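Motel Stew

The menu at Barrientos says the stew was born in a motel bathroom in Tollport, on a hot plate balanced across the sink, while the band was snowed in. It says this in italics, on the back, under a drawing of a trumpet. Renata Jara has told it so many times that I think she can see the steam.

I was in the band. I played bass, and I shared that bathroom with two other people, and I have my doubts.

For one thing, we never played Tollport in the winter. We played it in November, once, and it rained. For another, the only thing I remember Renata cooking on the road was eggs, in a coffee pot, and you could taste the coffee. She had a great voice and she could sleep sitting up. She couldn't cook.

But there I was on a Saturday with the menu in my hand, and the stew was $20.

"You came," she said, and kissed me on both cheeks, which she never used to do either. "Min-kyu, you're having the stew."

"I was looking at the chicken."

"You're having the stew."

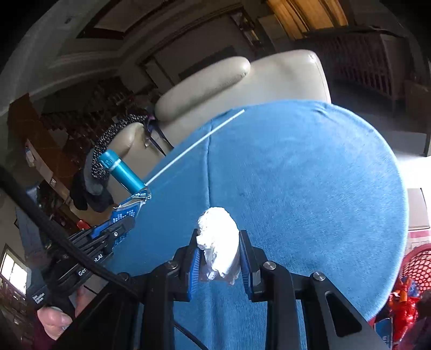
Crumpled white over blue.

She sat me by the kitchen door, next to a man named Abelardo Sepúlveda, who told me he'd put money into the place. He had read the back of the menu before he signed anything. He said it was the story that got him.

"So you were there," he said. "For the snow."

"I was there for something."

He laughed and waited for the rest. I drank my water. Through the little window in the door I could see a tall woman in a white apron, working fast, with her back to us.

The stew came in a clay bowl. Pork neck, I thought, and white beans, and something sour at the bottom I couldn't place. I had a speech ready about how restaurants charge you for the story and give you the food as change. I'd worked on it in the car. I ate half the bowl before I remembered it.

"Good?" said Abelardo.

"It's all right."

It was better than all right, and that was what bothered me. Someone who boils eggs in a coffee pot doesn't get from there to this, even in thirty years. I asked him who the woman in the kitchen was.

"Javiera? She came with Renata. Javiera Insaurralde. They go way back."

I knew the name. It took me until the beans were gone to know from where. She'd driven the van. One tour, maybe less than one. She was nineteen and hardly spoke, and she had a cardboard box she wouldn't let anybody put their feet on. I always figured it was records.

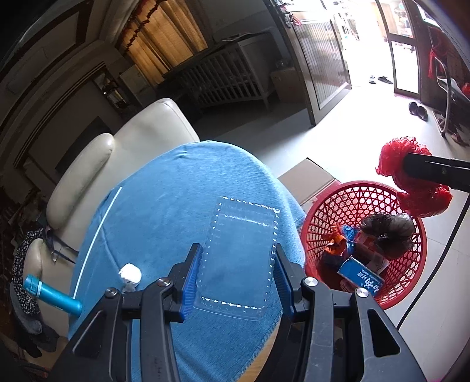
When Renata came back around I asked her what was in the box.

"What box?"

"In the van. Javiera's box."

She looked at Abelardo, who was busy with his bread. Then she pulled out a chair and sat, and it was the first time all evening she'd looked her age, which is 73, the same as me.

"Pots," she said. "A hot plate. Her mother's vinegar, in a jar with tape on it."

"So it's her stew."

"It's her stew."

"And where was I?"

"At the bar across the road with everybody else. You never came back before two. She'd leave a bowl by your bed with a plate on top, and in the morning it'd be empty and you'd say you weren't a breakfast person."

I said I didn't remember any bowl.

"Well, no," Renata said.

"And the snow?"

"The snow I made up." She picked a crumb off the cloth. "Javiera doesn't want her name on the menu. I've asked. She says people will want to come in the kitchen and talk to her. So I say it was me, and I say it snowed."

I told her that was very convenient. She said yes, it was, and did I want flan. I don't trust people who agree with me that quickly, so I said I'd have coffee, and when she'd gone off to get it I stood up and pushed open the kitchen door.

Javiera didn't turn around. She was tasting something off a wooden spoon, frowning, and she reached for a jar on the shelf with a strip of tape across the front.

"You're the bass player," she said. "You want to bring my bowl back this time?"

I went and got the bowl.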